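My aunt left me her house in Irkholm, 1000 tins of buttons (she'd have said it was fewer) and one black computer that hadn't been switched on since February. The house went to the estate agent. The buttons went to the school. The computer came home with me on the bus, on my knee, like a very heavy cat.

I'd promised myself I'd only look for the letters. She wrote everything on that machine, you see, first to my uncle when he was working away at Nancombe, and then, after he died, to my uncle anyway. She told me that herself one Christmas, over the sprouts, as if it were the most ordinary thing in the world. "I've got up to letter 121," she said, and passed me the gravy.

I plugged it in at the kitchen table and got two beeps and a black screen. I tried it again the next morning, in case it was sulking. Two beeps. So I rang Kekeli Aryee, who I was at college with and who now has a bench at Amoah Repairs, behind the Prollden bakery, and he said bring it over and bring buns.

I brought buns. I'd never seen the inside of a computer before and I think I was expecting something tidier! Kekeli laid it down on its side on the big slatted table and took the panel off, and I stood there holding the paper bag and feeling a bit as though I'd walked in on her in the bath.
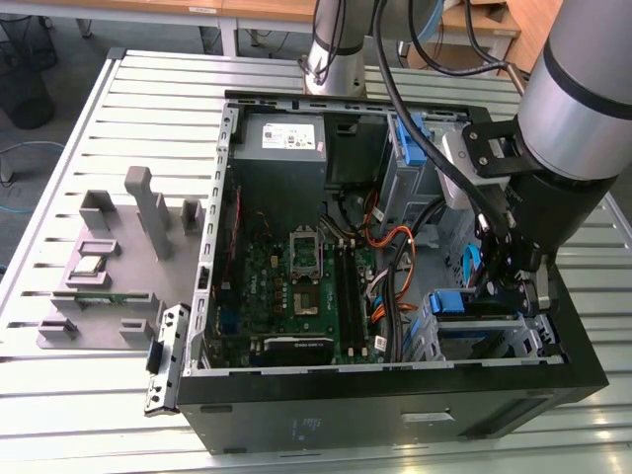
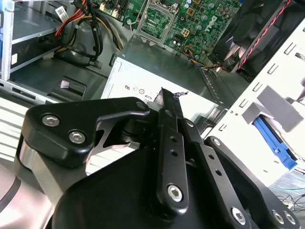
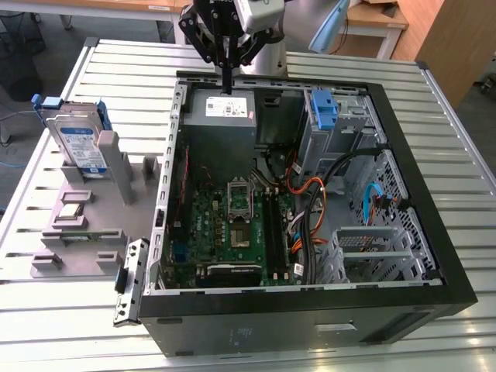
*My aunt's computer with its side off, and no processor in the socket.*

"Well, there's your trouble," said Kekeli, pointing with a bun. "No processor. Did she ever have anyone in to look at it?"

She'd had everyone in to look at it. The window cleaner, the boy from number 2, a man who'd come about the gutters. My aunt believed that any person holding a tool could be asked to fix any other thing while they were there, and mostly they did try, bless them. Any one of them might have lifted the thing out and put it somewhere safe. She was a great one for somewhere safe.

"And no memory either," he said, and then he looked at my face. "No, not that sort. The letters wouldn't be on that. The letters would be on the drive."

I asked him which bit was the drive and he said to give him a minute. I couldn't watch. I looked at the orange cables instead, and then the bright blue plastic, which was exactly the blue of her good raincoat, and I thought about her sitting beside all this every evening with her tea going cold, tapping away, with no idea it was green in there.

It took him most of the afternoon and I ate more buns than I'm proud of. When he'd finally got the drive hooked up to his own machine he turned the screen round so that I could see it, and went off to wash his hands for a very long time, the dear man.

There was one folder. It was called Letters, and it had 2176 files in it.

I opened the last one. It began, "Dear love, the computer is making a funny noise and I have asked the gutter man."

I pulled Kekeli's stool over and started reading.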